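A Morning at the Drandham Open Lab

I have wanted to see the inside of the Drandham lab since I first read their blog, so when Archana Tomar wrote to say there was a spare place on the April open day I said yes before checking my calendar. Two trains and a very wet walk later, I was hanging up my coat next to Madhu Semwal, who leads the team that gathers practice runs for their learning system. What a morning!

We started in simulation, where most of their practice runs come from. Madhu had a row of desks set up, each with a screen and a hand controller, and visitors could have a go at steering an arm through a task. Every attempt is saved, good or bad: the joint angles, the gripper opening, and what the virtual cameras saw. Later someone marks which runs are worth learning from. The group ahead of us had left 47 attempts in the folder, and Kiran Srivastava was already sorting through them with a mug of tea balanced on his keyboard.

The setup they call Mosier was my favorite. A red ball goes with a small jointed stand, and you bring the gripper in close to them without bumping anything. It looks so easy when Kiran does it. My first run ended with the arm folded up against itself like a deck chair, and I had to ask for the reset key. 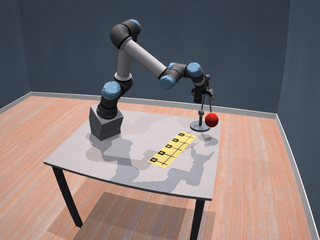

Page last changed: 30 April 2025

The shadows were a bigger help than I expected. With a flat screen you lose your sense of depth very quickly, and I ended up watching the gripper's shadow on the tabletop as much as the gripper itself. I asked about the yellow strip with the little black markers, and Madhu told me they keep it in the same spot for a whole batch, then move it before the next one so the system doesn't get too attached to one layout. Wall and floor colors get swapped too.

We then had a long talk about how many runs is enough. Their first batch for Mosier had 100, all done by Kiran, and the trained system copied his habit of pausing halfway down – pause and all, every single time. The current batch has 381 from a mix of people, with slow ones, left-handed ones and a few that wander off and come back. Madhu likes the wandering ones best. They show how to recover from a bad start, and a tidy expert almost never records that.

After coffee we sat in on a labeling session in the room they call Garg. You watch a run, mark where the reach begins and where it ends, and give it a grade. Archana and I disagreed on nearly every grade, which Kiran said was normal in the first hour. I could have stayed all day.

The next open day is in September. Write to Archana if you want a place, and ask for one of the desks by the window – the controllers there have the better sticks.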